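Visit to the Engebretsen board workshop, Prumgate
Apr 9, 2022

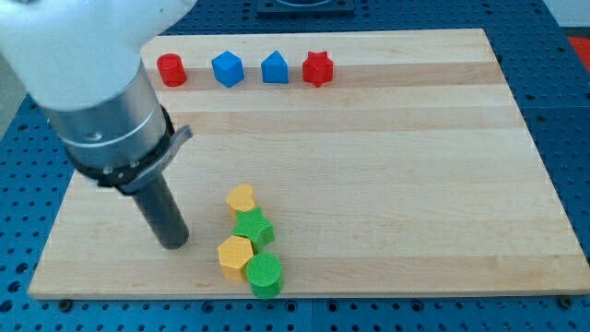 Signe Lindholm took our group through the gluing room first. Strips are sorted by shade, planed on both faces and laid out dry before any glue is opened. Clamping time is 52 minutes at the room's normal temperature. Boards then rest for 3 days before sanding.

The board on the blue pegboard table has alternating pale and honey-tan strips. The red and blue shape blocks stand in a row along its far edge, a star at the right-hand end. Oiling was not shown. A second visit is planned for June.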